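So my project was on why the kitchens in the Dallport student houses are such a mess, and whether storage has anything to do with it. I picked it because I live in one (guilty!) and I was sick of digging for a spatula every morning.

I gave out a survey in October and got 26 back, mostly from Sastell Hall and a few from Mahmoud House. The big question was where you keep the stuff you cook with.

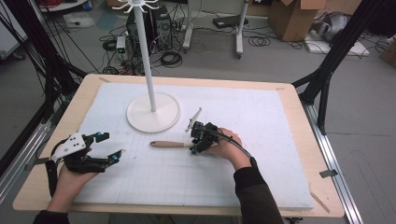 One reply from Sastell said drawers were fine and the real trouble was seven people sharing one drawer, so I should have asked about housemates first. Fair point, and I added that question in the second round.

Drawers won by a mile anyway, then jars on the counter. Hooks came in last with 3 votes, which surprised me.

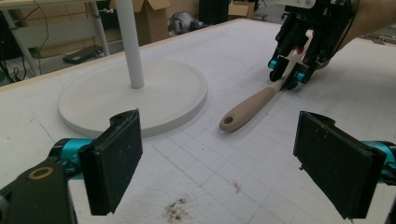 My second round was all about hanging things up. People kept telling me their stuff wouldn't hang, so I asked them to go and check for a hole in the end of the handle, like the one in the beige handle here. Lots of them had one and had never noticed! After that, two houses agreed to try hooks for 3 weeks, and I went by at 8 a.m. to see how the counters looked. 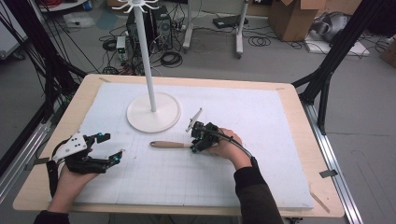
Flendulcombe kept theirs up the whole time and the counter stayed pretty clear. The other house gave up after 2 days and went back to the jar. If I did this again I'd start earlier in the semester and get more kitchens in.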